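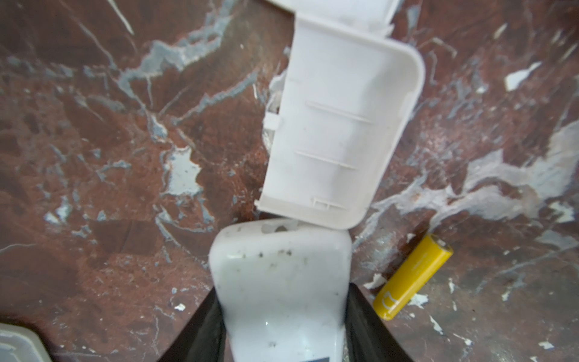
*White plastic casing, inner side up, with an AA battery. The edge by the tab has broken.*

# Small battery items: common questions

These are the things people ask us most often at the Fitzgerald repair table. If your question isn't covered, speak to Nadja Mayrhofer at the desk or leave a note in the box.

## What can I bring?

Anything that runs on household batteries and can be carried in one hand. Wall clocks, torches, doorbells, remote controls, kitchen scales and soap dispensers are all fine. We don't take smoke alarms or anything medical.

## The plastic casing is cracked. Is it worth bringing in?

Usually, yes. A clean crack can be glued in one visit. A jagged edge with bits missing takes longer and will show afterwards. Please bring every fragment you can find, even the very small ones, in an envelope or a tub with a lid.

## A tab has snapped off. Can you make a new one?

Sometimes. Iddrisu Dogbe cuts replacements from scrap plastic and glues them in place. They hold well on a cover that is opened once or twice a year. On a battery door that gets opened every week they tend to go again, and we may suggest a strap or a screw.

## Should I take the batteries out first?

Yes. Carry them separately and don't let the ends touch keys or coins. If a battery has leaked, put it in a plastic bag and tell us when you arrive.

## Do I need to clean it?

A wipe with a barely damp cloth is enough. Black specks and smudges on white plastic mostly come off with washing-up liquid and an old toothbrush, but only wash parts that have been fully separated from the electrics. Yellowing won't wash out.

## What glue do you use?

It depends on the plastic. Most hard, glossy casings take a solvent cement. Please don't try superglue at home beforehand. It leaves a crust that has to be scraped off, and the two halves then don't meet properly.

## How long does it take?

Glued parts need to be left for 21 hours before they are handled. You'll be given a ticket and can collect from the desk any afternoon after 2.

## What does it cost?

There is no charge for labour. We ask for up to £2 towards glue and screws.

## What happens if it can't be mended?

You can take it home or leave it for parts. Used batteries go in the tub by the door.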